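Reuse shop collects 1,153 items of baby linen in its spring appeal

June 8, 2019

A reuse shop in Palano has taken in 1,153 pieces of baby and nursery linen since its appeal opened in April, and the first bundles are now ready for families to collect.

The Nadoveo shop, on Werkalon Road, asked for cot sheets, muslins and small blankets. Printed cotton has made up most of the donations, along with odd household bits such as cutlery, which are sorted on the same tables.

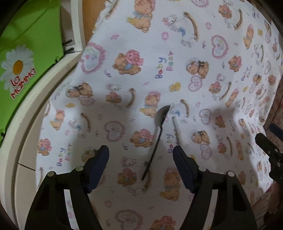 Each bundle holds two sheets and a blanket. Families can ask for one at the counter and do not need a referral. So far 61 have been reserved, mostly by parents in the Bahrami estate and the streets behind it.

Sheets are checked for tears and thin patches before they are folded. Anything too worn for a cot is cut up for cleaning cloths – the shop sells these in packs of 4.

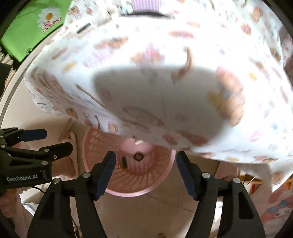

Fitted sheets are still in short supply, and the shop would also like plain blankets in any colour. Donations should be washed and left at the side door during opening hours. Pillows, duvets and cot mattresses cannot be accepted.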